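About Maddocks

Reading time: 3 minutes
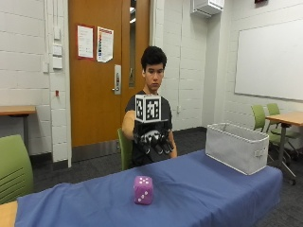 At the table with the blue cloth, with a foam die and a fabric storage bin.

Maddocks is a small independent school for adults and older teenagers in Rukville. We teach bookkeeping, office skills, basic math and written English. Classes run from September through June, in the daytime and in the evening, and last year 424 students took at least one course with us.

The school opened in 1952 in two rooms over a hardware store on Brernon Street. It was set up to train clerks for the Bonbridge mills, which needed people who could type, file and keep a ledger. The first course lasted 12 weeks and ended with a typing test and a page of sums. We still have the original ledger from that first class, and it is kept in the front office. Anyone who asks at the desk can look through it.

When the mills closed, most of the school's work went with them. For several years Maddocks ran evening classes only. The daytime program came back slowly, first with a course for people returning to work after raising children, then with a math course for apprentices who had to pass an entrance test. Those two courses are still on the schedule, although both have been rewritten more than once.

In 2000 we moved to our present building on the corner of Brernon Street and Mill Lane. It has six classrooms, a study room and a kitchen that students are welcome to use. The entrance on Mill Lane has a ramp and an automatic door. There is an elevator to the second floor. Parking is behind the building and is free after 5 p.m.

What we teach

Bookkeeping is our largest subject. It is taught at three levels, and students who finish the third level are ready to keep the books of a small business. Level one assumes no experience at all. We start with paper ledgers and move to software in the fifth week, and students keep the same set of practice accounts all the way through.

Office skills covers typing, spreadsheets, email, scheduling and handling phone calls. Students can take the whole course or sign up for single units.

Math is offered from basic arithmetic up to algebra. New students take a short placement test, which has no time limit and is not graded. The unit on chance and averages comes in the spring term.

Written English covers letters, reports and job applications. There is a separate class for students whose first language is not English, and it meets in the mornings and again at 6:30 p.m.

Class size and fees

No class has more than 14 students. Fees are listed on the course pages and can be paid by the term or by the month. Books are included. Students who need help with fees should fill in the short form at the front desk before the term starts. We answer within two weeks.

If a class is canceled, we refund the full amount. Students who leave in the first three weeks get back everything except the registration fee.

Who runs the school

Carys Lewis has been principal for nine years. She came to Maddocks as a bookkeeping instructor and still teaches the level three class. She is in charge of hiring, the course list and the yearly budget.

Tomos Parri is the student adviser. He meets with every new student before the first class, and he can help with choosing a level, changing to a different course or applying for work afterward. His office is next to the study room and the door is usually open between noon and 4 p.m.

The school is a nonprofit. Our accounts are published each fall and printed copies are kept in the study room.

Visiting

You can visit any time the front desk is open, from 8:30 a.m. to 7 p.m. on school days. Sitting in on a class is fine if you call first. Our phone extension for new students is 3892.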